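Visit to the Grellholm test lab, Muvness, 30 Jul 2018

The afternoon session dealt with a fault in the simulated kitchen. Over 350 runs, the gripper failed to close 30 times. The controller logged a completed grasp each time and went on to the lift.

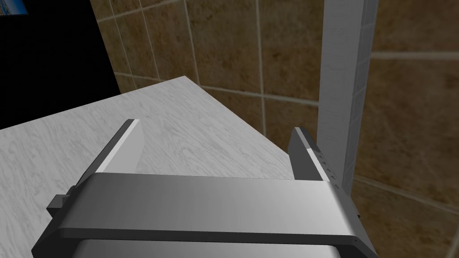

Two causes were given. The finger position was read before the close command had finished, and the force check had been switched off in April to save time – it was never switched back on. The staff had repeated the fault on the Trormont controller but not on the older Sugawara unit.

A fix is being tested. Until it passes, no code from the simulator goes to the real arm, and the stop button test is done by two people before each shift.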